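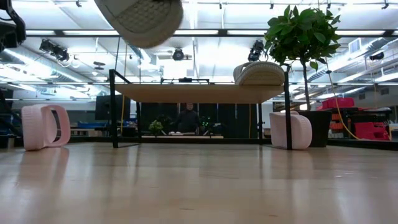

The Lekevell cell is a single-arm station for footwear handling, and this report covers the part of the project concerned with its setup and upkeep. Our group took over the cell in December with a working arm, an incomplete maintenance log and a gripper that dropped soft parts. The task was to bring the cell to a state in which another group could run it from written instructions. The test parts are slippers, which must be collected and placed on the board. They do not arrive in a fixed pose. A gray one may lie on the board with its sole up while the pink ones are on the floor, both on their sides, one to the left of the platform and one under the right end of the board. The grasp setup therefore had to tolerate parts on edge as well as parts lying flat.

1. Condition at handover

The log listed 1447 completed cycles and 181 faults. The faults were sorted by cause from the controller records. Most were grip losses, followed by position errors after a restart. A few entries had no cause recorded and were left out of the analysis. Two mechanical defects were found on inspection: a loose screw at the gripper mount and a cable tie set so tight that the cable could not move with the wrist.

2. Mounting and alignment

The arm base was checked with a machinist's level and shimmed at one corner. The board height was then measured at each end and entered in the Iller configuration file. The old file held a single height value for the entire board, so any tilt appeared as an error in the approach. We replaced it with one value per end and let the program interpolate.

After each change, the arm was moved at low speed to four taught points. If a point was missed, the base screws were checked before any point was taught again. Earlier groups had corrected the points first, and the log shows the same offset coming back.

3. Gripper setup

Foam parts compress under load, and the closing width cannot be taken from the part drawing. The width was set by closing in small steps until the part no longer slid when pulled by hand, then closing one further step. A slipper held upright is clamped low, with one finger on each side and the curved band clear above them.

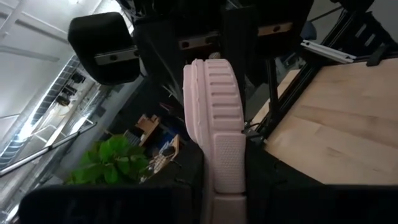 4. Maintenance routine

Before each session:
Wipe the finger faces with a dry cloth.
Check the bolts at the gripper mount for play.
Move the wrist through its full range and watch the cable.
Run the four taught points at low speed.

After every 798 cycles, remove the fingers, inspect the faces for wear and repeat the closing width procedure. The interval comes from the Urquhart manual for the previous gripper and has not been confirmed for this one.

5. Results and open points

The counter stood at 2441 cycles when the report was closed. Grip losses still occur on parts lying against a post, where one finger has too little clearance. Position errors after a restart have not returned. The Carkside workshop has the drawing for a narrower finger, which the next group should fit and test. The spare wrist cable is in the lower drawer and has not been tested.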